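December 14, 2018

Up at 5 again. Snow on the porch, not much. Drove to Plisville for the rest of the boxes and the road was fine till the bridge, then crawling. Furnace guy called back finally. 1725 dollars for the part and labor. Said yes, what else was I going to say. It's December.

So that's the move money pretty much gone. Wrote it all out at lunch on the back of the Lahtinen envelope. 3463 in the account before the furnace, and the deposit on the Brallgate place still isn't back. They said April for the "final walk through settlment" whatever that means. April! Called, left a message. Will call again. 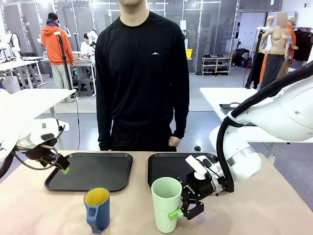 Two trays, blue cup, green cup.

Kitchen is half done. Plates in, glasses in, no idea where the can opener went. Ate soup from a carton. Keep reaching for the light switch on the wrong side of the door like I'm still in the old place. Slept badly, the pipes knock. Maybe that's the furnace too, forgot to ask him.

Tired of deciding things. Which shelf, which closet, keep or toss. Tossed the lamp. Regret the lamp a little. 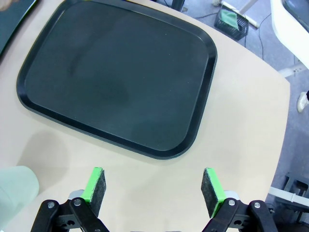 The dark tray, nothing on it.

Mail: 2 cards and the Drustik catalog, which found me at the new adress before the bank did. Need to do cards myself. Need stamps. Every year I say I'll start at Thanksgiving and every year it's the middle of the month and I'm writing them in bed with a bad pen.

Neighbor's dog barked from 3 till dark. Didn't mind it that much. The street is so quiet otherwise, I could hear the plow coming from way off.

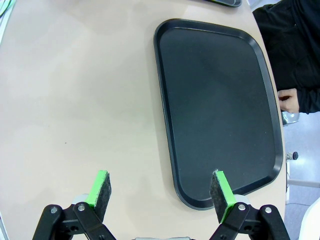

Anyway, tomorrow. Stamps, hardware store, call Brallgate first thing before they all go to lunch. Curtains for the bedroom if there's anything left after that. Measure first this time!! Bring the tape. Also salt for the steps, the bottom one is bad already and

phone. More later.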